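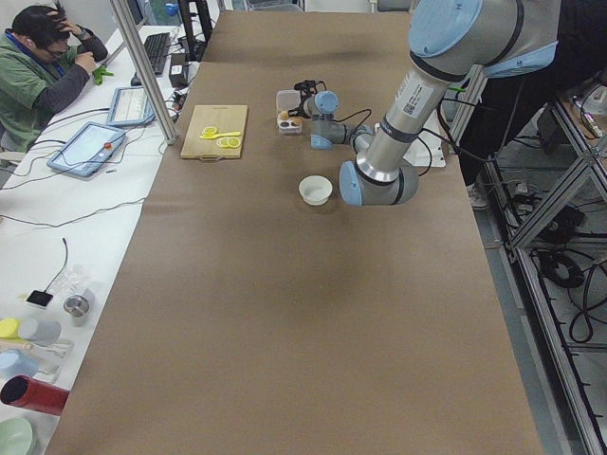

4. Comparing two grippers on the kitchen bench

Use this section when your Vitanow controller is already installed and both arms have passed the start-up check in section 3. The procedure compares two grippers on the same objects, so you can decide which one stays on the arm.

4.1 Before you start

Cover the table with brown paper and pull it flat. The paper gives an even background for the camera and it is cheap to change.

Put the objects inside the reach of the arm. We use the Rituvside kitchen set: a bowl, a cutting board, lemon slices, a knife and a container with eggs. Other objects are possible, but keep the same ones for both grippers.
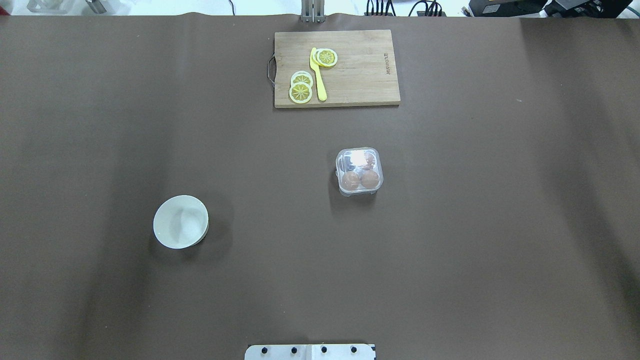 Fig. 4-1. Head camera view of the objects. The mounting plate is at the bottom edge.

Caution: Keep the emergency stop of the teach pendant within reach of your hand during the whole test. Do not lean over the table when an arm is enabled.

4.2 Procedure

1. Fit the first gripper and tighten the screws by hand, then with the key from the Drukilier tool bag.
2. On the pendant, choose the gripper profile with the same name. A wrong profile gives a wrong closing width.
3. Set the speed to 7 per cent for the first run.
4. Open and close the gripper in free air. Listen for rubbing of the cable at the wrist.
5. Move the arm above the bowl, grip the rim and lift it 100 mm. Hold, then lower.
6. Repeat with one lemon slice. If the fingers push the slice along the board, lower the approach height in small steps.
7. Repeat with the knife, gripping it by the handle.
8. Do the eggs last, with the force limit on level 3 or lower.
9. Write each result in the Deng log sheet — also the failed grips, they are the most useful.
10. Disable the arm, change the gripper and begin again from step 2.

4.3 Notes

A clear container can reflect the lamps, and then the camera loses the shape of what is inside. Turn the container a little or move the lamp before you blame the gripper.

Overlapping slices are difficult for wide fingers. Test them separately first, and put them together only when the single slice is reliable.

If the arm stops with error 4, the cable is too short for the wrist position. Give it more slack at the rear clamp and restart the controller.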